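Speaker notes: Does anyone need a placemat? (and other things we are told about small kitchens)
Rizwan Mengal, Bodonero evening talks, Sep 7, 2022

Start without the slides. Ask for hands: who had breakfast at a table today? Who had it at the counter? Who had it over the sink? Wait for the laugh from the sink people, then move on.

Say what the talk is. I was asked in June to speak on "setting the counter", and I said yes before I had read the Prarkine booklet that the title comes from. I have now read it. It claims that a laid place, even for a bowl of noodles, makes people eat slower, waste less and argue less. It gives no source for any of the three. I wrote and asked for one. I got a second copy of the booklet.

So my line tonight is that some of it is sensible, a good bit is shopping advice, and the part about arguing is rubbish.

Slide one. 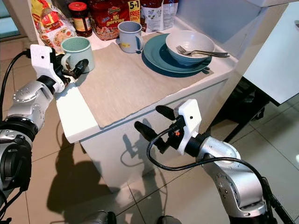

Awan, on reading my draft, wrote in the margin that a mat on a counter is just one more thing to wash, and what is wrong with a wipe? Read that out. Give it its due. I mostly agree. A fabric mat takes a curry stain the first week and keeps it. The booklet says "launder after each sitting", which I suspect was written by someone with no laundry.

What the mat does do, if I'm being fair:
- marks off a bit of counter, so the post doesn't land there
- stops a plate sliding about
- quietens the mugs

That last one is my own experience and nothing more. Tell them so.

Point to the bowl on its plate, with the fork across the rim. The booklet is very keen on the plate underneath. It calls it "the second surface". My gran called it a plate. For soup or saucy noodles I can see it, you've got somewhere to put the fork down. For anything dry it's extra washing up. Don't get drawn into the fork versus spoon business, it ate ten minutes last time.

Then the back of the counter. Snack bag, jar with the red lid, the big red Indomie packet. The booklet would have all of that shut away before anyone sits down, "out of the eater's eyeline". Why? Food you are going to use tomorrow can stand at the back of a counter. The wall cupboard in my own kitchen is where jars go to be forgotten. I would rather see the jar and finish it.

Pause here for water. If running late, skip to the cups.

The costs bit. The Orkadis starter set, which the booklet recommends on three separate pages, has a mat, a plate, a bowl and a mug for each person, and it came to 840 when I priced it for our hall kitchen. We already own plates. Leave a silence after that.

The test I did, such as it was. I laid a place properly for 2 weeks and then went back to my usual habits. Did I eat slower? I couldn't tell you. I didn't time it, and if I had timed it I'd have eaten to the clock. Did I waste less? The bin looked the same. I did leave fewer cups lying about, and that surprised me, so it gets its own slide.

Slide two.

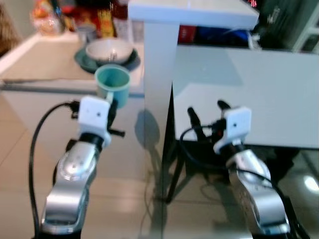 Surely the front edge is the worst place for a cup, came the objection at the run-through, and I had no answer ready. I have one now, and it is yes. People put a cup at the front because it's the nearest place to put it. The booklet's answer is to draw the mug to the "upper right of the setting", which is fine until you are left-handed or the kettle is on the other side.

What I'd say instead: push the cup back as far as the bowl. Plastic may well survive a fall but you still have to mop up, and on tiles a spill spreads a long way. Take questions on this one if they come, people have strong views.

The booklet also says matching colours are "calming". I like blues and greens together well enough. I'd want more than one sentence before I threw out a white bowl for being white.

Closing part, keep it short. Things I would keep from the booklet: give the meal its own patch of counter, and clear that patch afterwards. Things I would drop: the mat if you hate washing, the plate under a dry bowl, the hiding of packets, the whole chapter on arguing.

Spare copies of the booklet are on the chair by the door. Please take them.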